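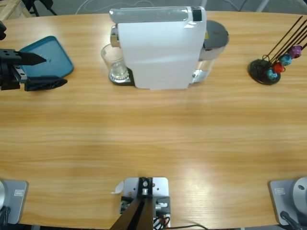 Come and make us a coffee: call for participants in Grineck

Do you drink coffee? Do you ever make one for somebody else, at home or at work or at your mum's? Then we would very much like to meet you, whether you have owned a capsule machine for years or have never so much as lifted the lid on one.

We are Skasolis, a small team who write and test the leaflets that come with household appliances (yes, the ones that end up in the drawer with the takeaway menus). This spring we are working on a new one for capsule coffee machines, and before we let anybody print it we want to watch real people follow it, get cross with it and tell us where we went wrong. We are looking for 50 of you.
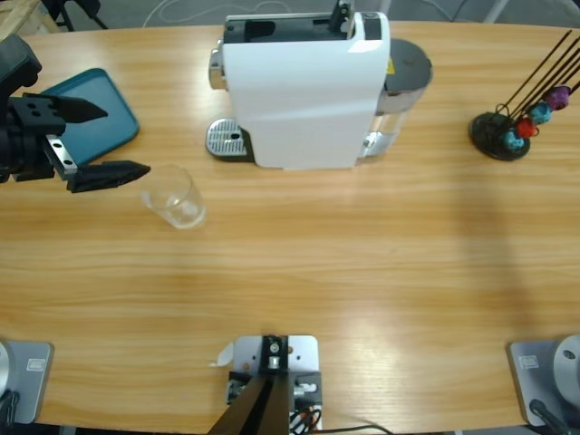

The coffee machine on its table, with a clear glass in front.

What you'll be doing

You'll sit down with Kerstin Söderlund, who wrote most of the draft and is very hard to offend, and she will hand you the leaflet and let you get on with it. There are 3 short tasks: filling the water tank, making one small coffee, and putting everything back the way you would want to find it the next morning. Please think out loud as you go! Muttering is fine. If you'd normally skip the leaflet altogether and start pressing things, tell us that too, and we'll ask you to do it your way first and read afterwards.

The whole visit takes 40 minutes, including a chat at the end, and you are welcome to drink what you make. Milk, oat milk and sugar will be in the kitchen next door, along with biscuits if the morning group have left any.
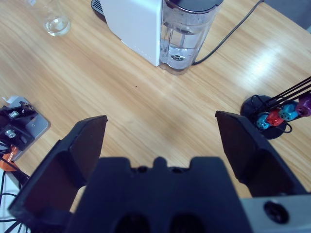
We've found that the water tank is where people have most to say, so don't hold back on that part. Our first draft spent a page and a half on it and still managed to leave out which way the lid goes. The second draft is shorter and has a drawing, and Kerstin would dearly love to know whether the drawing helps or just looks nice.

Who we're looking for

Anyone over 18 who can read a page of everyday English. We'd especially like to hear from people who are left-handed, people who wear reading glasses, and people whose hands are stiff or sore, as the leaflet ought to work for you as well and so far we have mostly tested it on each other. You can stand or sit as you prefer. If you need a different chair, larger print or a friend alongside, do mention it when you write. 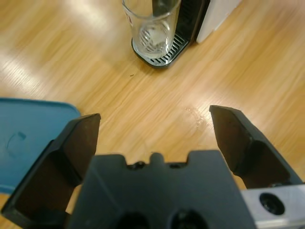

The tabletop with its honey-coloured grain.

Where and when

Sessions run through March at the Sisay Rooms, 83 Trullby Road, Grineck, between 9.30 in the morning and 6 in the evening. The entrance is step-free and there is a bus stop just across the road. We'll give you a £20 shopping voucher as a thank-you.

To take part, write to Hideaki Kikuchi at the Skasolis office, or leave your name at the Sisay Rooms front desk. Let him know which times of day suit you, and whether you've used a capsule machine before. He'll reply with a time and a copy of the consent form, so you can read it in peace at home before you come.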